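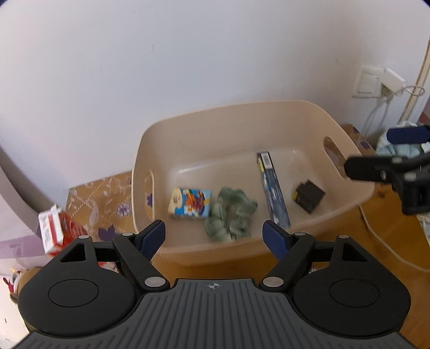 Do the pads really need swapping that often, one customer asked us back in December, or is it just a way of selling more pads? Fair question! The short answer is no, not if you clean them and keep the linkage snug, and most of this page is me explaining how I do that with mine.

## Risberg two-finger hand gripper -- pad and pin service kit

I've been looking after a pair of these grippers in our shop at Tellex for a good while now, and the service kit is the thing I reach for most. It covers one gripper. If you run them in pairs, get two kits and do both on the same day, or you'll end up with one crisp hand and one sloppy one (ask me how I know).

**What's in the kit**

- one pair of dark blue textured finger pads
- six silver pivot pins with their clips
- a small tube of Stetano dry lube
- a 2 mm hex key, because yours has rolled under the bench

**Price:** $31 per kit, or $28 each if you buy 10 or more.

### Cleaning the pads

Soft stuff is what shows up a tired pad first. A hard little box will still come up fine on glazed pads, but a bunched-up cloth slides out sideways and you start blaming the motor. Wipe the pads down with a damp microfibre and a drop of dish soap, then let them dry with the fingers wide open. Please don't use acetone. It takes the texture off and leaves them shiny, and then you really do need new ones.

I give mine a wipe at the end of every session and a proper look every 300 cycles. Run a thumbnail across the surface: if you can still feel the pattern, leave them on.

### Doing the pins

Power off and unplugged first, both hands if you've got two on the go. Open the fingers all the way into the V so there's no load on the linkage, then work one side at a time, outside pin first. I leave the other finger fully together so I've got something to copy from when I forget which way the clip faces.

The new pins go in with finger pressure. If one needs a tap, stop and clean out the hole -- there's probably a bit of old lube packed in there. A tiny dab of the Stetano on each pin is heaps. Any more and it collects lint, especially if you work on the floor or around fabric like I do.

Once it's back together, close the fingers slowly by hand and watch the pads meet. They should touch flat across the whole face. If the tips kiss first, the top pins are the place to look.

### Fits

- Risberg two-finger, black housing, either hand
- Warraich mounts, no adapter needed
- won't fit the older three-finger model, sorry

Kits go out in a padded mailer. Pads keep best in a drawer out of the sun, and the lube wants its cap on tight. If your gripper still clicks after new pins, send us a short video with the sound on and I'll have a listen before you spend any more money on it.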